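Ticket 1869 – Hot water runs out, guest rooms, upper floor
Site: Zorstead Guest House
Opened: 2004-01-21
Assigned to: Onyekachi Iyamu
Priority: 3
Status: Open, waiting on part

Reported problem
Customer says the two back rooms on the upper floor get hot water for six minutes and then lukewarm water until the tap is shut off for a while. Front rooms and kitchen are fine. Started after the holidays. Guests have complained twice, both times about the morning shower. Customer has already turned the heater thermostat up one mark with no change.

First call
Asked customer to put the thermostat back where it was. Asked whether anything had been changed on the plumbing since our last service in September. Customer said a new shower valve went into the Pernau room before Christmas, fitted by a handyman. Model is a Clemetti single-lever mixer. No paperwork kept.

Asked customer to run the tub tap in the same room with the shower off. Tub stayed hot for as long as they let it run. Asked them to do the same in the Usman room next door. Same result – tub fine, shower goes lukewarm.
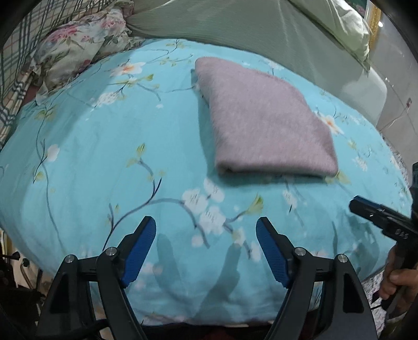

Site visit
Heater is a gas unit in the basement. Burner lights on demand and shuts off at the set point. Drained a bucket from the bottom, a little sediment, nothing unusual. Dip tube was replaced at the last service, so I left it alone. Water at the heater outlet was steady through the whole test.

Went upstairs and ran the Pernau shower on full hot. It dropped off just as described. Felt the cold supply pipe behind the access panel while the shower was running and it was warm a good way back from the valve. Shut the cold stop for that shower and the water in the Usman shower came back to full heat in under a minute. Opened the stop again and it went lukewarm again. Did this twice to be sure.

Cause
Crossover at the new mixer. The two showers share a branch and the tubs are fed separately, which fits what the customer found. Pulled the cartridge. The check on the cold side is missing and the seat has a nick in it.

Done so far
Cold stop for the Pernau shower left closed. Customer told to keep guests out of that shower – the tub and sink can be used as normal. Usman room can be rented as usual.

To do
Cartridge and check kit ordered, part 600. Supplier could not give a day. Fit, flush the branch, retest both showers with the kitchen tap running. Look at the access panel too, one screw is stripped.

Customer asked if the heater should be replaced. Told them no.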